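The Shared Table: putting things back in August

By Jyoti Awasthi

Many of you asked me what happened with the table corner after we moved from the Sedach building, so I write a short report for this newsletter. For readers who joined later: the members' room at Clotorgate has one long working place made from two tables pushed together. In the morning it is used for packing, at lunch it is used for eating, and after 4 p.m. the children's group takes it. Three uses on one surface is difficult, and last winter it did not go well. I once found a glue stick in the cutlery tray and a fork in the box with the wool.

We now have one rule for the wall side and one rule for the front side.

The wall side is for things which stay. At the moment it is the steel cup, the shallow steel dish and the two sauces, the red one and the dark one. They stand in one row and they go back in the row after lunch. I know that some members prefer to keep the sauces in the cupboard in the corridor, and we tried it for two months. The result was that people opened a new bottle each time, and in the end we had five open bottles of the same ketchup. When they stand in the open, everybody knows what we have.
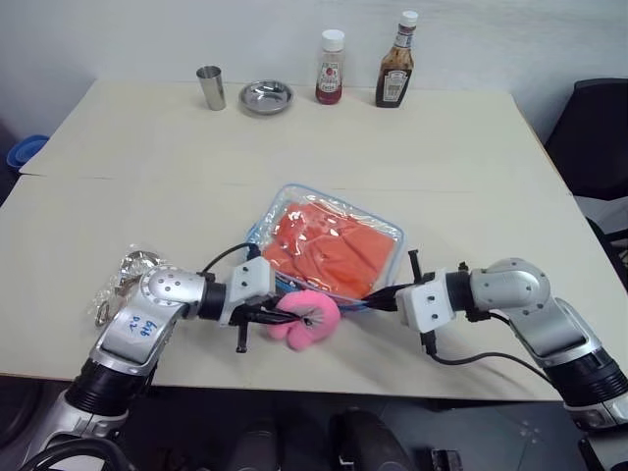
The front side is for the work of the moment, and it must be free when you leave. If you take out a toy, a bag or a dish, please take it with you or put it on the shelf with your name. Empty packaging is the thing that is most often forgotten. Please look also at the left corner before you go, it collects foil and plastic very easily.

I would like to say some words about the soft things. The cloths and the plush toys were before in one big carton, and they took the smell of the kitchen. Mrs. Bozkurt from the second floor suggested that we keep each cloth folded in its own clear bag, and put the bag in a clear dish. I was not sure about this, it seemed to me a lot of plastic for a cloth. But I must say she was right. You can see the color without opening anything, and the dish gives the bag a fixed place, so it does not slide to the floor when someone pulls out a chair. The bags are used again many times. If yours has a hole, bring it to me and I will exchange it.

How to fold, for those who asked: lay the cloth flat, fold both long sides to the middle, then fold it in half until it is a little smaller than the dish. Press out the air with your hand before you close the bag. It does not need to be beautiful. A bundle that is too thick will lift over the rim, and then the dishes can't be stacked.

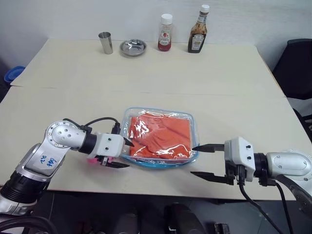
We have still 2 points which are open. The first is the place where the two tables meet. Crumbs go in there, and a wet sponge only pushes them deeper. A dry brush works better, and one is now hanging on the hook next to the door. The second point is the dishes. We have not enough of them with the same size, and I have asked at the shop in Jeltden for a price. If you have at home a rectangular dish which you do not use, please bring it, also without lid.

The new labels for the shelf are ready and you can collect yours from me in room 141, best before lunch. Write your name large, please. Last time I had to guess with several of them, and one box of buttons went home with the wrong family.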